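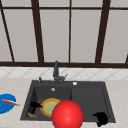
Cuaderno de simulación, enero
Banco: cocina virtual, tarea de fregadero
Presentes: Janaka Kumarasinghe y yo. Tanvir Sarkar se conecta a ratos.

Empiezo a las nueve y pico con ganas, porque por fin tenemos los dos modelos de pinza cargando en la misma escena sin que el motor de física proteste. Llevábamos desde antes de las fiestas peleándonos con los colisionadores. Para que quede escrito: el problema eran las mallas convexas de los dedos, que al exportar se unían con la carcasa y dejaban la pinza "soldada" en posición abierta. Janaka las separó a mano y listo. ¡Qué gusto verla cerrar!

Los dos candidatos:

Stollitz. Pinza paralela, dedos estrechos de punta redondeada, recorrido corto. Es la que tenemos ya en el brazo real de la sala grande, así que cualquier cosa que aprendamos nos sirve en seguida.

Wultia. Pinza adaptativa, dedos articulados, bastante más ancha de cuerpo. Nos pasaron el modelo los de Fidirholm y hay que devolverles comentarios antes de fin de mes.

El controlador es el mismo para las dos: impedancia cartesiana, lazo de la pinza a 30 Hz. Sé que 30 es poco para la pinza, pero es la frecuencia de las cámaras y quería empezar con todo sincronizado. Ya subiremos.

Primera tanda, solo acercamientos. El brazo entra por encima del borde del fregadero, baja hacia el plato, se para antes del contacto y vuelve. Nada de agarrar. Con Stollitz baja fina, fina, da gusto. Con Wultia el planificador se pone nervioso en cuanto el grifo entra en la zona de seguridad: el cuerpo de la pinza es más ancho y el margen que teníamos puesto era el de Stollitz (culpa mía, copié el archivo de configuración entero). Corregido el margen, las trayectorias salen más largas pero limpias, con una curva por delante del grifo que a Janaka le parece exagerada y a mí me parece preciosa. La dejamos.

Nota sobre las cámaras, porque Tanvir preguntó. Comparamos dos montajes, uno fijo que mira el fregadero desde delante y otro más alto y girado. El fijo es comodísimo para depurar porque el borde del fregadero queda casi horizontal y se ven enseguida los errores de altura. En cambio, para estimar la pose del plato me quedo con el alto, que ve el fondo de la cubeta con mucha menos oclusión. En la cámara fija la esfera roja tapa parte del plato y el segmentador lo parte en dos. No es un fallo del segmentador en sí, le falta la mitad de la información. Tanvir propone fusionar las dos vistas antes de segmentar. Me gusta, aunque habrá que recalibrar los extrínsecos porque ayer movimos el montaje alto.

Pausa larga para café. La máquina de renderizado iba ahogada con un trabajo de Sutherland que alguien dejó en cola con prioridad máxima. Lo bajé yo y mandé un mensaje. Si alguien lo necesitaba para hoy, que me riña a mí.

Segunda tanda, agarres. Objeto de prueba: los alimentos sobre el plato amarillo, que es la variante que más nos interesa. Son piezas alargadas, apoyadas una al lado de la otra y en diagonal, así que la pinza tiene que girar la muñeca para entrar de través y a la vez no llevarse la pieza vecina.

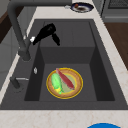 Con Stollitz la estrategia que mejor va es bajar con los dedos apenas más abiertos que la pieza y cerrar despacio. La verde es la fácil, tiene cuerpo y los dedos encuentran dónde apoyarse. La roja es otra historia, porque es delgada y se afina hacia una punta, y si el punto de agarre cae demasiado cerca de esa punta se escurre hacia fuera como una pastilla de jabón. Moví el punto de agarre hacia la mitad gruesa y mejoró muchísimo, tanto que lancé una carcajada y Janaka vino a ver qué pasaba.

Con Wultia la sorpresa ha sido muy buena. Los dedos envuelven la roja sin necesidad de afinar el punto, perdona casi cualquier error de unos milímetros. El precio es que ocupa más sitio: al abrirse entre las dos piezas empuja la verde y a veces la monta sobre el aro del plato. Probé a orientar la pinza justo al revés, con la articulación mirando hacia la pared de la cubeta, y ahí ya no molesta a la vecina pero roza con el lateral. Habría que ver si un dedo más corto resuelve las dos cosas. Lo apunto para el informe a Fidirholm.

Una cosa que me tuvo un buen rato rascándome la cabeza: en el episodio 434 la fuerza registrada en el dedo izquierdo sube de golpe antes de que haya contacto visible. Pensé en un colisionador fantasma del grifo. Luego pensé en el escalón del fregadero. Al final era el plato, cuya malla de colisión sobresale del aro pintado, así que el dedo tocaba "aire" que para el simulador era loza. Janaka la ha rehecho con una malla ajustada y el pico desaparece. ¡Bien cazado! Los episodios anteriores con ese plato los marco como sospechosos en lo que toca a fuerzas; las imágenes siguen valiendo.

Rozamiento: he dejado el coeficiente igual en las dos pinzas para que la comparación sea justa. Tanvir dice, con razón, que las almohadillas reales de Stollitz agarran más que eso. De acuerdo, pero primero quiero la comparación geométrica pura y después metemos materiales. Si cambiamos las dos cosas a la vez no nos enteramos de nada.

Probé también a subir solo el lazo de la pinza y dejar las cámaras como estaban. El cierre se vuelve mucho más suave, sobre todo en Wultia, que antes daba un pequeño tirón al final del recorrido. Me quedo con esto para mañana. Hay que mirar los sellos de tiempo con calma, porque al guardar sale alguna muestra de fuerza repetida y no sé si es del registro o de la lectura.

Impresión a estas horas, sin números definitivos: Stollitz para piezas separadas y con buena estimación de pose, Wultia para cuando la visión flojea. Me está encantando la Wultia, más de lo que esperaba, y eso que yo venía con la Stollitz ya elegida en la cabeza.

Pendiente:
Recalibrar el montaje alto antes de tocar la fusión de vistas (Tanvir).
Revisar las mallas de colisión del resto de la vajilla (Janaka).
Separar los márgenes de seguridad por pinza en archivos distintos, que no vuelva a pasar lo de hoy (yo).
Pedir a Fidirholm el modelo con los dedos cortos, si existe.
Repetir la tanda de agarres con 3 semillas distintas y la malla nueva del plato.
Mirar las muestras repetidas del registro de fuerza.

Dejo lanzada la tanda de Stollitz para esta noche. La de Wultia entra detrás, en la misma cola.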